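Unit 4 handout: Sorting, shape and colour in the early years room
Evening group, room 25. Leonilde Falcão covering for Marijke this week

Bring this sheet back next time, we carry on from the bottom of it.

Reading before next session: Van der Linden pack, the section on loose materials. The Dramani notes are optional but short. If the print shop has run out of packs ask Abena Dramani for a copy, she has the master.

1. What we covered last time

Sorting = putting things together by something they share. Matching = finding one the same as this one. Not the same job, and children often manage matching months before they sort. Several of you mixed these up in the written task so please check.

Ordering comes later again. Size order, then shade order. Leave shade order alone with the youngest group.

2. Wooden shapes: what to look for when buying

Thick enough to stand up on an edge. Thin ones lie flat and that's all they do, and you lose the building side of the play.

Edges smooth all round, run a thumb along every one. Star points especially. Points on a star want to be blunt.

Paint or stain: either is fine if it is sold for children. Stain shows the grain, paint gives a stronger colour. Chipped pieces come out of the set the same day.

One colour on each block. Two-tone blocks look nice in the catalogue but what are you asking the child to sort by?

Colours: start with red, blue, yellow, green. Orange next to red causes arguments under a warm bulb. Try your set under the lights you've got before you plan a session round it.

The Wura set and the Baluyot set are both in the cupboard, borrow either, sign the sheet. Wura has the chunkier pieces. Baluyot has more kinds of shape but the box is a pain to close. Do not mix them, it took Zixuan Tang most of a Saturday to get them apart last time.

3. The working surface

Underrated this. A plain tray, a mat or a board gives the child an edge to work inside, and pieces stop wandering off. Wood is good, quieter than plastic, and strong colours show up well on something pale. Patterned cloths are hopeless. So is a shiny tabletop near a window.

Square is handy if you have it, two children can sit at corners and both reach the middle.

Board should not slide. Damp cloth underneath works. Rubber mat works better. Test it by leaning on it like a four year old would.

Give some space. A board crammed with blocks isn't an invitation to anything. Put a few out, leave a clear patch, keep the rest in the basket by your chair.

4. Setting out

Three ways, you will try all of them in pairs.

a) Heap. Everything in the middle, no order. Children dig. Good for talk, poor for seeing one shape clearly.

b) Line. Tidy, easy to compare, but the child reads it as finished and doesnt want to touch it.

c) Loose cluster with one or two pieces set apart. My preference for a first go. The pieces standing apart get picked up first, nearly always, so choose them on purpose.
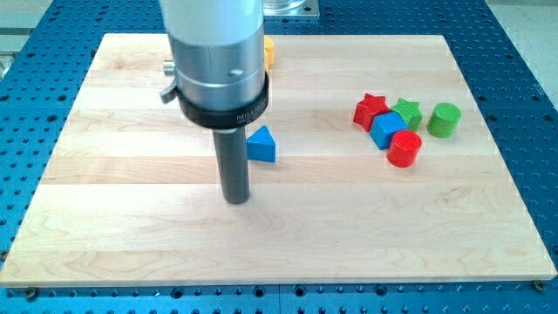
Same shape in two colours is the most useful pair you can own. Put a red star and a green star next to each other and ask what is the same. Then ask what is different. Wait. Count to ten in your head if you have to, most of us jump in by three.

After that add something that shares the colour but not the shape and see if the child changes rule. Don't correct them. "You put those together, tell me why" is plenty.

Prisms: stand them up with the triangle facing the child at first. Laid on a side a lot of children call it a roof or a slide or cheese, and they're right too, write it down. Ariel Evangelista's group had "tent" from every child but one. Rounded pieces roll when you stand them on edge, so have them lying down unless rolling is the point.

Overlapping pieces. When one block is half behind another, some children only name what they see in front. Get them to walk round to your side and look again. Nice bit of position language there (behind, next to, in front of, touching) and it costs nothing.

5. Words to have ready

same, different, both, another, point, corner, edge, flat, curved, next to, behind, between

Use "corner" and "point" properly, they will copy whatever you say. A star has points sticking out and corners going in. Older ones enjoy finding the inside ones with a finger.

6. Task for next week

In pairs, one board or tray, one set of blocks. Choose layout a, b or c. Ten minutes with a child, or with each other if you haven't got a placement yet. One of you leads and the other writes down exactly what is said, no tidying up the grammer.

One side of A4. Put your layout at the top. Sketch where the blocks were at the start and again at the end.

Hand in to tray 98 outside the office. Dandau placement people can email theirs.

Zixuan has the cupboard key until 7pm. Blocks back in the right box please.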